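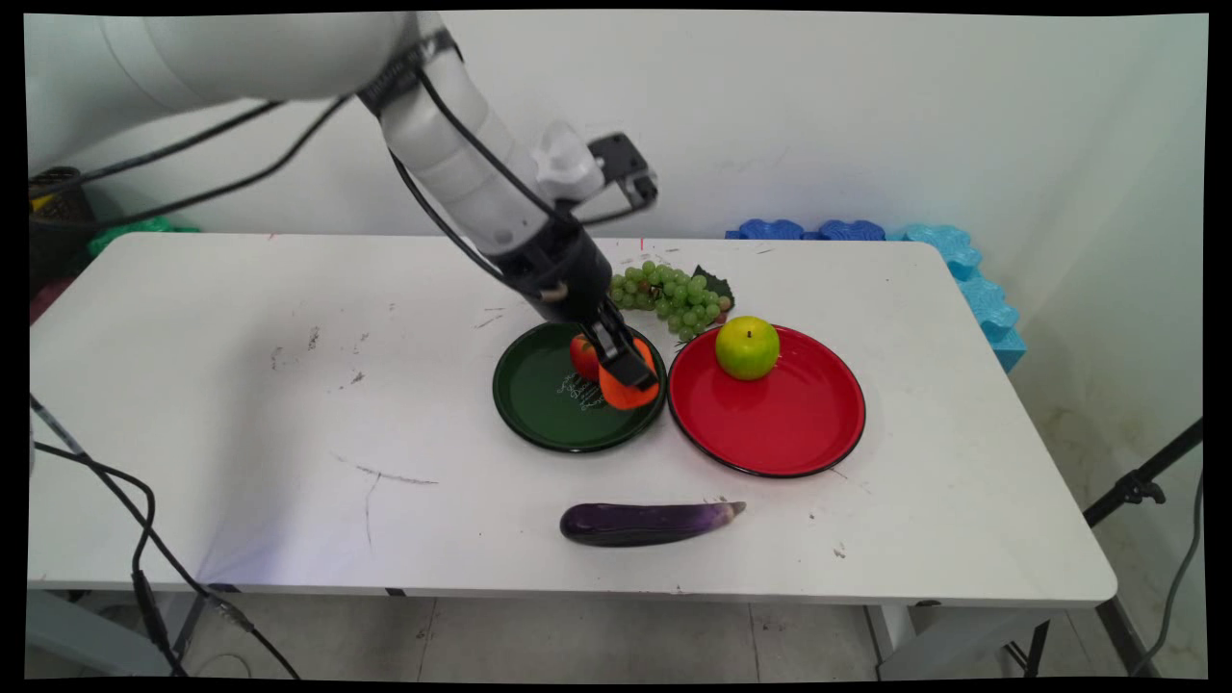

Figure 1. Arm and gripper over the green plate.

4.2 Checking the wrist view

1. Clear the arm's path and keep hands off the table.
2. Open the wrist view in Kuvbridge.
3. Confirm that the gripper and both plates are visible. 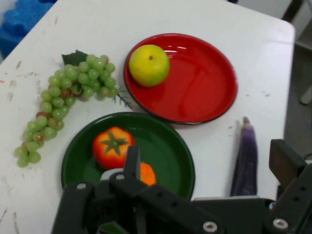 Figure 2. Wrist view with the red plate beyond the green.

4. Lower the speed setting to 10 before moving the arm.

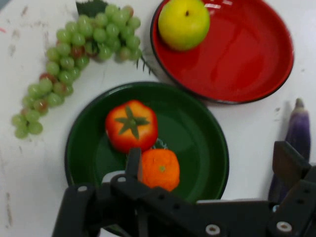

5. Save the position as number 12.

Caution: Switch off the power before adjusting any bolt.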